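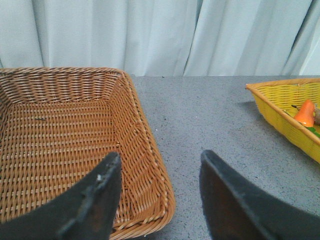 Woven basket on a speckled gray tabletop, with a pale curtain behind.

Section 2: Setting Up Your First Lesson in Melis

Welcome to the fun part! Once your Nestance account is open, you can be practicing German with a Verner tutor in no time.

1. Sign in and choose Languages, then German.
2. Take the placement check. It has 50 questions, and you can skip any you don't know (guessing will only land you in a group that's too hard!).
3. Pick a tutor and a weekly time. Times are shown in the school's local time in Bostau, so set your own time zone under Profile first.
4. Test your microphone. Read the sample sentence out loud and play it back.
5. Press Join when the button turns green.

Note: The starter word list holds 178 everyday words, and you can add your own as you go. We love seeing these lists grow!

Caution: Changing your level erases your saved homework. Download it before you switch.
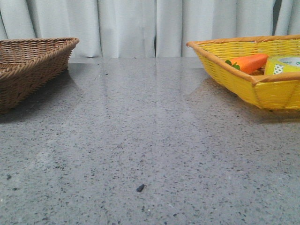 Can I retake the placement check if my level feels wrong?
Open Profile, choose Placement, and press Start Over. A score of 70 or higher moves you up one level, and your tutor gets the new result before your next lesson.

6. After the lesson, open Notes to find your tutor's corrections, then record yourself saying each one again. Your recordings stay in the Practice folder until you delete them.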